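Eggs on Tables: the readme

Hi! You've opened the folder, so here are my notes on what's in it and how it's laid out. I wrote the first version in November at one sitting, and I've been poking at it ever since. If a sentence contradicts another sentence, trust the later one (I'll get around to fixing it, I promise).

What this is

A collection of short recordings about putting eggs into cartons. That's the whole subject! I called it Astness, which is a word I liked the sound of and couldn't find on anything else. There are 453 recordings in this release, all of them on tabletops, with brown eggs and a handful of everyday stuff sitting nearby. Rodel Tolentino did the sorting and the first pass of labels, Sidra Dhanial rewrote most of the text notes so that they sound like something a person would say, and I did the folder names, so blame me for those.

Why eggs

I grew up in a house with hens and a fridge that was always too full, and I've been moving eggs from bowls to cartons since I could reach the counter. It's a nice job to study. An egg rolls if you let go of it too early, it doesn't have a flat side, and a carton cup is only a bit wider than the egg going into it. You also can't hurry much. Zeeshan Khattak wanted us to use lemons and I said we could do lemons next time.

What's on the tables

Every recording has a carton, with the lid taken off so the cups are easy to get at, and some eggs. Past that it varies. We like having a few things around that have nothing to do with eggs, because real tables look like that. Mine has had a screwdriver and a birthday card on it for weeks. Expect hand tools, tape, plastic boxes and the odd mug, mostly toward the back, out of the way of the carton.
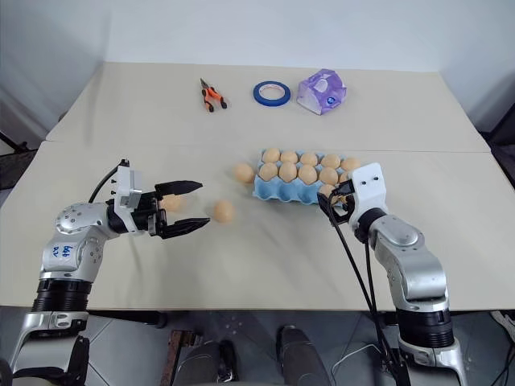
Do the pliers and the tape ever get used?

They're background only. The text notes for each recording talk about eggs and the carton and skip everything else, though the side objects do have their own entries in objects.csv if you want to find, say, every recording with blue tape in it.

How the folders work

There's one folder per recording, and inside each you get the video, a notes.txt, and a small table of times. The times table has a row for each egg that gets moved, with when it was picked up and when it was let go. If an egg was set down on the table and picked up again, it gets a second row. I went back and forth on that one with Hiếu Châu, who wanted a single row with a comment. We tried his way for a while and the comments got longer than the notes!

The old folders used a different naming scheme with the word "mughal" at the front. It was the working name for the first round, and I kept it there so that links in old messages wouldn't break. You can ignore it.

What's in the notes

Each notes.txt starts with a one-line summary, like "eggs go from the table into the blue carton." After that come the details. We write carton colors the plain way (blue, gray, pink) and we call all the eggs brown, even the ones Sidra insists are tan. Cups are named from the back row forward and from left to right. If a cup was hidden from view for the whole recording it's marked "unseen," and please don't read that as empty. I made that mistake myself and had to redo 90 files.

Things I'd do differently

The carton label column is a mess. Some rows say "pulp," some say "molded," some say "cardboard," and they were typed by whoever was awake. Don't build anything on that column until version 2 comes out.

I'd also like more kinds of carton. Ours are nearly all the ordinary open-cup sort, and I'd love the tall ones with the pointy bits between the cups, which are much fussier to fill. And white eggs! We have no white eggs at all, which is purely down to the shop I go to.

Cracks happened. We left those recordings in and put "cracked" in the notes, with the time if we could tell. If you need clean runs only, filter on that word and you'll be fine.

Using it

Take it, use it for school or work or your own curiosity, and keep this readme with any copy you pass along. If you only want a taste, the "small" folder has a few recordings I picked by hand, and it downloads a whole lot faster than the rest.

Fixes

Spotted a wrong time or a cup in the wrong row? Send the recording's folder name and what you think it should say to Junaid Bukhari, who keeps the fix list and merges everything in batches. Please include the row from the times table too. He will ask you for it anyway.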